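Looking after your phone at home: tips for the kitchen and workshop

Most phones that end up in the drawer with a dead battery or a deaf microphone got that way through grease, flour, sawdust and heat. A few habits will keep one going a good while longer.

In the kitchen

Keep the phone off the worktop when you are frying. Fat settles on the screen and in the speaker holes, and once dust sticks to it the sound goes dull. A shelf at eye level is better, or a cheap stand at the far end of the counter.

If you follow recipes on the screen, set it to stay on for 10 minutes before you start, so you are not waking it with doughy fingers. Put the setting back afterwards or the battery will suffer.

Don't stand it on the hob, even when the rings are off. Don't leave it on the windowsill in summer either. Heat ages a battery faster than anything else you are likely to do to it.

For a greasy screen, use a soft cloth barely damp with water and a drop of washing-up liquid, then a dry one. Window spray and kitchen cleaner will take the coating off. My old Zandano lost its coating in one winter that way and every thumbprint showed after that.

Charging

Pick one place in the house for charging and keep the lead there. It should be hard, flat and away from the sink. Beds and sofas trap heat.

Check the plug end of the lead once a month. If the sleeve has split, throw the lead away. Tape only hides it. I bought two Winar leads to replace one I had been taping up, and the spare lives in the hall cupboard.

A phone that won't charge often has fluff in the socket. Switch it off, work the fluff out gently with a wooden cocktail stick, and never use a pin.

In the workshop

Cases first. A thick rubber one is ugly but it will take a drop on to concrete. Take it off every Sunday or so and tap the dust out, as fine sawdust behind a case will scratch the back like sandpaper.

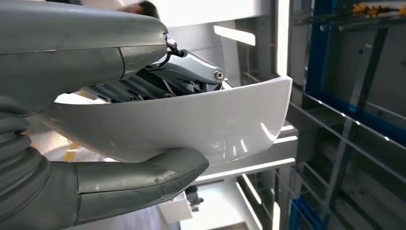
Keep small phone parts together when you change a screen or a battery. SIM trays and screws vanish into the cracks of a bench, so work over something with a lip. A shallow white dish with a smooth, glossy finish, curved like a shell, is good for this – dark screws show up against it and you can tip them out in one go. Draw the outline of the phone on paper and lay each screw where it came from if they are different lengths.

Magnetic trays are handy for car parts, but I keep phones well clear of them.

Old handsets

Before you pass one on, copy the photos off and check the copy opens. I moved 1076 pictures off a Jiang handset last December and it took nearly 10 minutes, so there is no excuse for putting it off. Then sign out of your accounts, wipe the phone and take out the SIM.

A phone kept as a spare should be stored about half charged, switched off, in a dry drawer. Top it up every few months. If the back has started to lift or bulge, stop charging it and take it to the recycling centre – don't press it flat.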